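Module home | Notes | Problem sheets | Reading | Contact
Posted March, by Morag Lindsay

Surface Finishes in Domestic Interiors
Handout 2: Setting out wall tiles

A tiled wall is judged mainly by its joints. The eye picks up a joint line that drifts or a narrow cut at a corner long before it notices a fault in the glaze. Setting out is the work of fixing where the joints will fall before any adhesive is mixed.

Module size

The working unit is the tile plus one joint. For a tile of width t and a joint of width j, a run of n whole tiles between two end joints occupies n × t + (n + 1) × j. A common error is to divide the wall length by t alone. On a short splashback this hardly shows; on a full wall it can shift the last tile by most of its width.
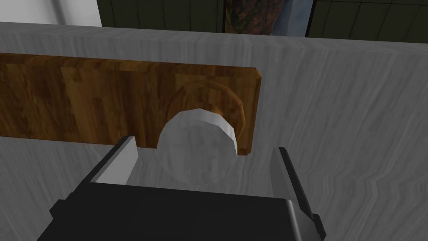 Worked case. The long wall at the Dunbar flat measures 2,866 mm. The tile is 100 mm square with a 2 mm joint, so the module is 102 mm. Dividing gives 28 modules, which take up 2,856 mm, with 10 mm left over. A 10 mm sliver cannot be cut cleanly. Remove one whole tile from the run and share the difference between the two ends, so that each end cut is a little over half a tile.

Centring

There are two choices: a tile centred on the wall, or a joint centred on the wall. Work out the end cut for both and keep the larger. Where a window or a fixed fitting dominates the wall, centre on that instead and accept unequal cuts – Sneha Pal's notes from the Satis job go through this in detail.

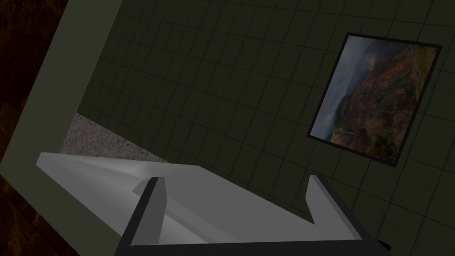 Fig. 1. Square tiles in a straight grid, dark finish, with slightly lighter grout.

Grout tone

Grout lighter than the tile shows the grid, including its faults. Grout matched to the tile hides small errors in joint width but makes the wall read as one flat area. With dark tiles, allow for efflorescence, a pale salt deposit that can form as cement grout dries.

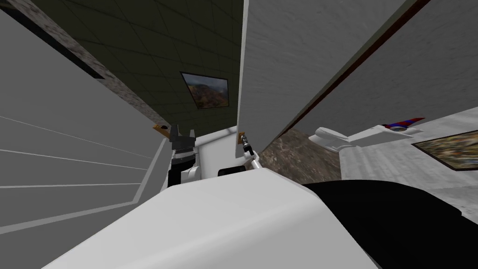 Movement joints are left free of grout and filled with a flexible sealant. Place them at internal corners and wherever the backing material changes. They should be marked on the setting-out drawing, in line with the tile joints.

For next time

Repeat the worked case for a return wall of 511 mm, using the same tile and joint. State both centring options and the end cut for each. Drawings go to Godfrey Tanui in room 307.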